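Lost and found at Drakbridge: mostly earbuds

The lost property desk at the Drakbridge bus station is a counter, a sliding window and a wall of gray drawers. The clerk who runs it has been there for seven years. She asked us to leave her name out of this, as she gets enough calls at home already.

When she started, the drawers were full of umbrellas and gloves. Last year the desk logged 893 items, and the biggest group was wireless earbuds and their cases.

"People put them on the seat next to them," she said. "Then the bus gets to Clumow and they stand up and go."

Each item gets a paper tag with the route and the date it came in. Earbuds are harder to tag than a coat, so they go into small envelopes with the tag stapled to the outside. She opens every case before she seals it.

"I write down the color and what's in it. Left one, right one, both, or nothing. If you come in and say it's a purple case with two in it, and mine has one, then we have to talk a bit more." 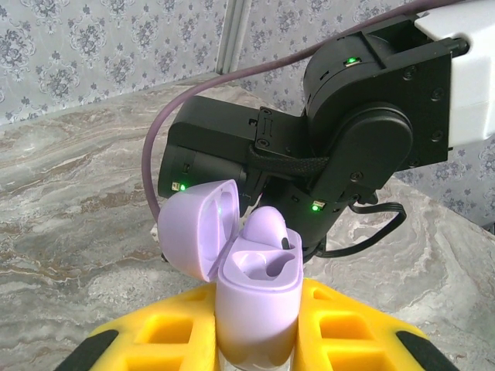

A case with one earbud gone is common, she said. The owner was often wearing the other one when they got off. Single earbuds with no case come in as well, usually from the cleaners on the Narkden route, and those have a drawer to themselves.

"Black and white ones are the worst. I can have 21 in the drawer and they all look the same to me. A lavender one or a green one, I remember it."

Her advice is to put a mark on the case – a sticker or a dab of nail polish will do – and to call soon. The desk keeps small electronics for 5 weeks. After that they go to Figueiredo, a repair shop across the street, which takes them for parts or recycling.

December is the busiest month. She puts in extra drawers then, and the window stays open until seven.

"They come in for the earbuds and they see their scarf," she said. "They didn't know they'd lost the scarf."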